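How to get tea and coffee stains out of mugs

Tea and coffee both leave a brown film on the inside of a cup. It builds up a little with each drink, and washing-up liquid alone will not shift it once it has set. It is harmless, but it looks bad and in a hard water area it comes back quickly. When we lived in Trotholm the mugs went brown in a fortnight. In Drallisen, where the water is soft, they go a couple of months before they need doing.

The film usually starts as a line near the rim, at the level the cup gets filled to, and then works its way down.

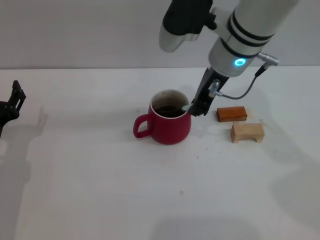

Brown staining near the rim of a red mug with a white inside.

What you need

Bicarbonate of soda
A soft cloth or the soft side of a sponge
A kettle
White vinegar, if your water is hard
An old toothbrush for handles and rims

Light stains

Rinse the mug and tip the water out, but don't dry it. Put a teaspoon of bicarbonate of soda in the bottom and add a few drops of water until you have a paste about as thick as toothpaste. Rub it round the inside with the cloth using small circles. Most of the brown comes away in under a minute. Rinse well, then wash as normal.

If you have no bicarb in the house, fine salt on a damp cloth works almost as well on plain glazed china. Don't use salt on anything with a printed or gilded pattern.

Heavy stains

For mugs that have been left a long time, soaking is less work than scrubbing.

1. Boil 1,000 ml of water and let it stand for a couple of minutes.
2. Stand the mugs in the washing-up bowl and put two teaspoons of bicarbonate of soda in each.
3. Fill them to just below the rim. Go slowly, as it can fizz a bit if there is old tea in the bottom.
4. Leave for 20 minutes.
5. Empty, wipe round with the cloth and rinse.

If there is still a ring, repeat the soak once more before you try anything stronger. Check the mug in daylight. Kitchen lights tend to hide the last of it.
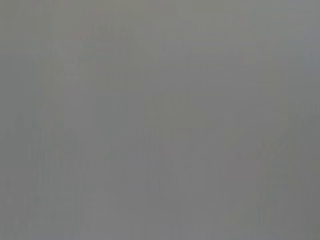 Hard water marks need a different approach. If the inside feels rough when you run a finger round it, the stain is sitting on limescale, and bicarb will not touch that. Use equal parts white vinegar and warm water, leave it for an hour and then go back to the paste. Rinse between the two. Vinegar and bicarb cancel each other out if you put them in together, whatever the fizzing suggests.

Teapots and flasks

The same soak works in a teapot. Take the lid off first and run some of the mixture down the spout. My brown Ullov pot has a built-in strainer that clogs, and the toothbrush gets into that well enough. Leave unglazed clay pots alone, as they take up the taste of whatever you put in them.

Steel flasks can be soaked overnight with the lid off. Wash the lid and the rubber seal separately.

What to avoid

Bleach. It can get into fine cracks in the glaze and is hard to rinse out.
Wire wool and the green side of the sponge. Both scratch, and scratches stain faster than smooth glaze.
Vinegar on marble or limestone worktops. Wipe up any drips straight away.

Spoons

Teaspoons get the same film. Drop them in with the mugs while they soak. I do mine with the Sultana set we keep for visitors, usually in December before people start turning up.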